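# brodarano

Hi! I keep score for a small table tennis league, and this repo is where all the results live now. It used to be a spreadsheet called Lamrani (named after the hall we play in), and that spreadsheet got so slow I'd go make tea while it opened.

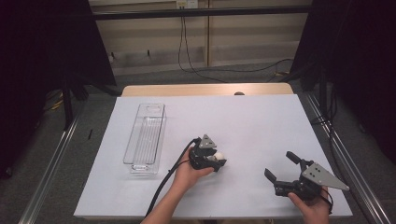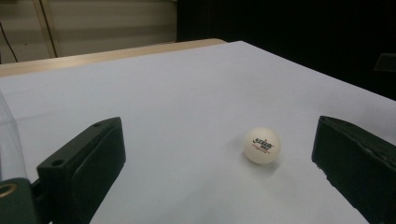

So, what do you get? One big CSV with a little over 2,000 matches, plus a few scripts I wrote to make ratings out of them. It's all singles. We do play doubles, but I never worked out a fair way to split the points between partners, so I left those out – sorry, doubles people!

## What's in the folder

- `matches.csv` – one row per match, with the players, the score of each game and the round
- `players.csv` – names, or nicknames for anyone who asked for one
- `rate.py` – turns matches into ratings
- `drekar/` – my old rating formula, kept so you can compare

## Running it

```
python rate.py matches.csv --min-games 6
```

You need plain Python and nothing else. Anyone with fewer than 6 games gets skipped, and you can change that number if you like a wilder table (I do, early in the season).

## How the ratings work

Everyone starts at 300. Beat someone above you and you gain more, lose to someone below you and you drop more. The most you can move in one match is 30, which Essam Radwan still thinks is too much, and he may be right. I tried a lower cap in January and the ratings hardly budged for weeks, so back up it went.

## Stuff that's a bit off

- The Flevum cup matches were best of three, and everything else is best of five. The script treats them the same.
- Walkovers are marked `WO` and don't count for ratings.
- A few old rows have a winner but no game scores. My handwriting, I'm afraid.
- Two players share a nickname. Go by `player_id` and you'll be fine.

## Fixes

If a result looks wrong, open an issue with the match number and what you think the score was. Yasmine Slaoui has the paper sheets from the early seasons and checks them for me when she has time, so old matches can take a while.

Last update: 16 Jun 2024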